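Starting a small clothing label with a community side – keep them together or split them?

Asked November 9, 2020 in Small Business & Startups
357 views, 2 answers

Hi all! I've been printing tees and hoodies out of my spare room since last winter under the name Zasto. Along the way I started a free Thursday night catch-up for young people who want to make things (screen printing, zines, a bit of sewing) and it has grown heaps faster than the clothes have. We had 9 people in October and they keep bringing mates.

My question is whether the label and the catch-up should share a name, a logo and a website. I love the idea of one big thing, but I'm worried people will think the catch-up is just a way to flog hoodies. Has anyone done both? Also, do I organise the money separately from day one?

Answer 1 (8 votes)

Separate bank accounts, definitely. I don't know much about the branding side but mixing the money was a nightmare for me at tax time. Good luck, sounds fun!

Answer 2 (accepted)

Love this question! I ran a label called Hoston with a skate and art group attached, and I'd do it all again tomorrow.

We shared the name and I'm glad we did. People who came to the group wore the shirts because they felt part of it, and people who bought a shirt online wrote to ask what the group was. What kept it honest was a rule that we never sold anything on a group night. No rack in the corner, no discount cards. If somebody asked about a hoodie we told them to look at the site later, and plenty did.

For the website, one address with two clear doors worked for us – shop on one side, group on the other, and a different colour for each. We first tried two sites and I was forever updating the wrong one. Keep your group page short: when, where, what to bring, who it's for. Parents read that page more than you'd think.

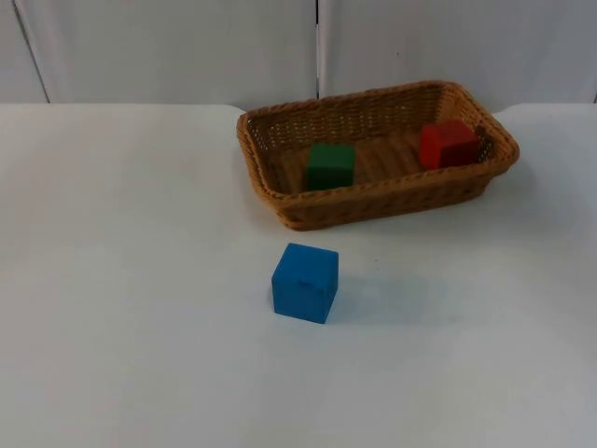
Stock is the part I'd start smaller on. My first run was 158 shirts in one design, and I was giving them away as birthday presents two years later. Do a short run in two colours, see which one goes, then reorder. 

On the money, I agree with the answer above. Ours cost about $40 a month in snacks and ink, and I paid that out of the label as a plain donation with a note beside it.

Comment from the asker: Thank you both!! The no selling on group nights rule is going straight up on the wall. Keeping the one name.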